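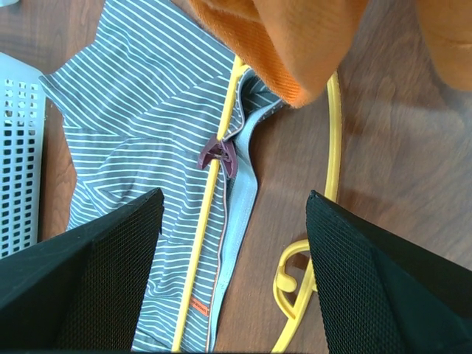

Blue-gray with thin white stripes, next to the orange.

I've played amateur rugby long enough to be fussy about shoulder pads, and the Prukum Anasent vest is the first one I've kept on for a whole season. I bought mine back in February, after my old Ekov went stiff as cardboard across the collarbone, and I've worn it for 16 league games plus training twice a week (so yes, it stinks a bit!).

Fit first. I'm a flanker with long arms and not much chest, and the medium sits close without riding up in the scrum. The Ekov used to end up under my chin by halftime. Getting the Prukum off is another matter - it took Rami Harb, our hooker, and a lot of swearing to peel me out of it after the away game at Amaral. Go up a size if you're in between.

The padding is thinner than I'd like on the point of the shoulder. I still get bruises there when I go in low on a big center, and no, it won't save you from bad technique. Across the top it's great, though, and I stopped dreading rucks on hard ground.

Washing is easy enough. Cold cycle, hang it up overnight, done by morning. The stitching under the left arm started to go around Easter and I fixed it with plain black thread - it's held since, but at this price I shouldn't be sewing.

Would I buy it again? Yeah, probably in the large. If you play in the front row, try a thicker one on first.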